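We use cookies to remember your preferences and to count visits. Accept / Manage settings

Sorting out the cable situation (or starting to)

Posted in November by Sebastián Acuña

E-mail this post | Print this post

So I finally did the cables. Well, some of the cables. If you've been reading for a while you'll know I have been promising this since the spring, and that every time I get as far as opening the big box I find something more interesting to do, like descaling the kettle.

What set me off this time was a lamp. I wanted the extension lead for it, just the short one, and I pulled on what I thought was the end and up came a phone charger, two sets of earphones, a scart lead (why?) and a thing with a square plug that I have never seen before in my life. Half an hour of picking later I had the lead and a sore thumb, and I was so cross that I tipped the whole lot out and started again.

I have a method now! I got it from my friend Châu, who used to do sound for a touring theatre group and can coil anything. The trick is that you don't wind the cable round your hand and elbow, which is how my dad did it and how I've always done it. That puts a twist in it every time round and then it never lies flat again. You let it fall into loops the way it wants to go, turning it a bit between your fingers, and every other loop goes under. It took me ages to get it. I practised on an old aerial lead in front of the telly and dropped it on the cat more than once.

Then you tie it round the middle, and not too tight. I used to wrap the loose end round and round until the thing looked like a sausage, and the bit near the plug is where they always give out, so I've stopped doing that.

A router with its black power lead, and plenty of cable about in both of these.

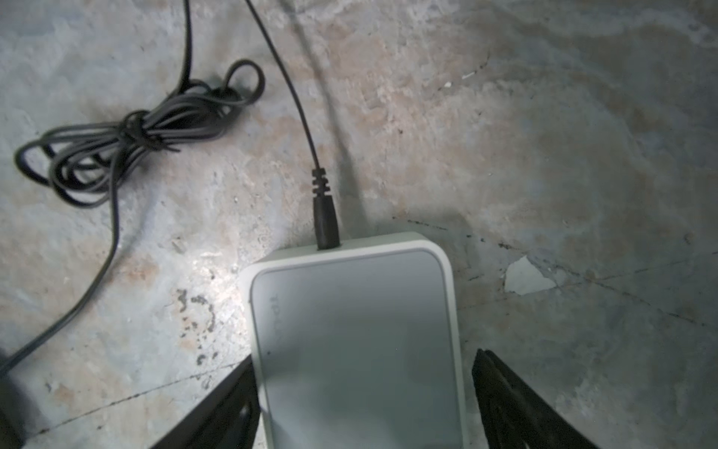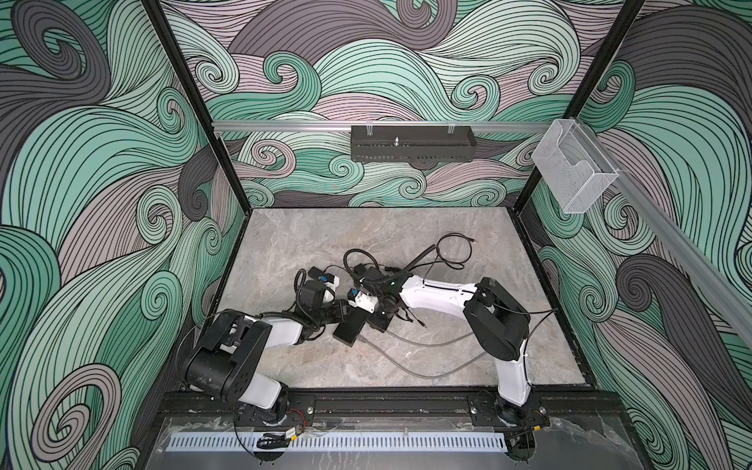 Anyway, back to my box. I made piles on the bedroom carpet. Power things went by the window, anything to do with the telly went on the bed, and everything else went in a heap by the door, and of course the heap by the door was by far the biggest. I've kept one of each sort of lead and one spare. That was the rule, and I broke it straight away for the USB ones, but you do need those.

The labels are my favourite part. I'd bought a roll of the Temano ones, 112 on a roll, the sort you fold round the cable so they stick to themselves like a little flag. They're lovely to write on but you have to use a proper pen. Biro skids right off. I did fourteen before I noticed I was writing "black charger" on all of them, and they are all black chargers, so that was no help to anyone. I now write what it belongs to and which room it lives in. "Hall lamp." "Kitchen radio." The one with the square plug says "???" and has gone back in.

For storage I went round and round. I looked at the Modum drawer dividers, which are very smart, but they were £125 for the set and I'm afraid I laughed out loud in the shop. In the end I used the shoe bags that come with shoes. One for each pile, drawstring at the top, hung on the back of the cupboard door on a row of hooks. You can feel what's in each one without opening it and they cost me nothing, apart from the shoes.

Next is the stuff behind the desk, which I'm dreading. There's a four-way plugged into another four-way back there (I know, I know) and so much dust that I'll have to hoover before I can see what's what. I want to get the lot up off the floor, probably with those sticky clips along the back leg of the desk, unless someone has a better idea? The clips I had before came off in the summer and took the paint with them, so I'm a bit wary.

If you've got anything that works on painted wood, tell me in the comments. And if you recognise a square plug with a tiny notch on one side, please, please write in.

E-mail this post | Print this post

Get new posts by e-mail. Enter your address to join the newsletter. You can unsubscribe at any time.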